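How the Flaltberg weekly gets from newsroom to doorstep

The weekly paper in Flaltberg prints 2890 copies of each issue and puts the front page online as a free download the same morning. The full edition is for subscribers only. Its editor, who also handles layout, agreed to talk through the production process on the condition that the conversation stay on procedure and leave the staff out of it.

The print run has been stable since the paper changed printers. "We used to print in town," the editor said. "The press was sold and went for parts. We now send files to a plant in Haren, and the truck brings back bundles before the post office opens."

Of the run, 2131 copies go to mail subscribers. The rest are divided between store racks, the front counter and an office file. The editor keeps a log of returns from each rack and adjusts the next delivery from it. A rack that sells out two issues in a row gets more copies. A rack that returns a third of its stock gets fewer. "It is a slow correction," the editor said. "If you react to one week, you are reacting to rain."

The editorial deadline is noon the day before printing. Legal notices close a full day earlier, and the editor does not move that time. A notice that runs late or with a wrong parcel number may have to be published again, at the paper's cost. Each one is read aloud by one person against the original while a second person follows on the proof.

"Display ads can be fixed with a phone call and a credit," the editor said. "A notice can hold up a hearing."

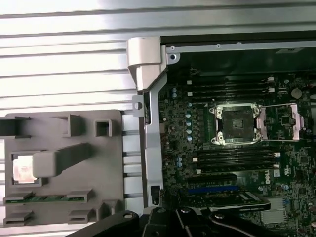
Pages are built on three workstations, and the page files are kept on a small server in the back office. Until February the paper ran its archive on a separate machine that was old enough to cause trouble at every update. The editor now keeps a written list of replacement parts and asks suppliers to ship anything small in a fitted holder, along the lines of the gray molded tray in the picture, with a recessed pocket for the processor chip. Spare drives are tested on arrival and labeled with the date. None of this is written up for readers, although the editor said a failed drive has delayed the paper more often than a late story has.

The online edition is produced from the same page files. Once the printer confirms receipt, a script lowers the image resolution, joins the pages in order and writes two documents: the complete issue and the front page by itself. The front page is kept to a size that will load on a slow phone connection. Service outside town is mostly by Taltel, and the editor tests each download from a parking lot on the county road where the signal is weak.

"The first version we posted was far too large," the editor said. "Readers told us it stalled. We had been checking it from the office, on the office line, so of course it looked fine."

The decision to give away the front page was argued over for most of a year. The concern was that rack sales would drop if the lead story could be read for free. The paper tried it for one quarter and compared rack returns with the same quarter of the previous year. The difference was too small to separate from normal variation, so the practice stayed. Stories that continue on an inside page stop at the jump line in the free version, and the editor gets complaints about that.

Asked whether stories are cut so that they jump at a convenient point, the editor said no. "The jump falls where the column ends. I have had one break in the middle of a dollar figure. We moved that one."

Online subscriptions are sold by the year. Billing goes through Quách, an outside service that also sends the renewal notices. The paper receives a weekly file of active accounts and loads it by hand. The editor would like that step to be automatic but has not found time to test it, and a faulty load would lock out paying readers on publication day.

Corrections are handled the same way in both editions. An error in print is corrected on page 3 of the next issue. The online issue is not altered, so that the two remain identical, and a note is added to the download page – dated, with the page number and the corrected text. The editor considers this better than replacing the file. Someone who saved the first copy and someone who saved the second would otherwise be holding different papers under the same date.

The bound archive is a separate matter. Scanning began with the most recent volumes and is working backward. The first 1000 pages have been scanned and made searchable, with uneven results. Clean modern type is read well. Older pages with broken letters or ink showing through from the reverse side produce text that cannot be searched for a surname with any confidence. Those pages are posted as images only, marked as such in the index.

There is no plan to charge separately for the archive. The editor is still deciding whether classified ads from past decades should be included, as they contain home addresses and phone numbers, and has set those pages aside until there is a written policy. Requests for a single old page can be made at the front counter, with the date of the issue if it is known.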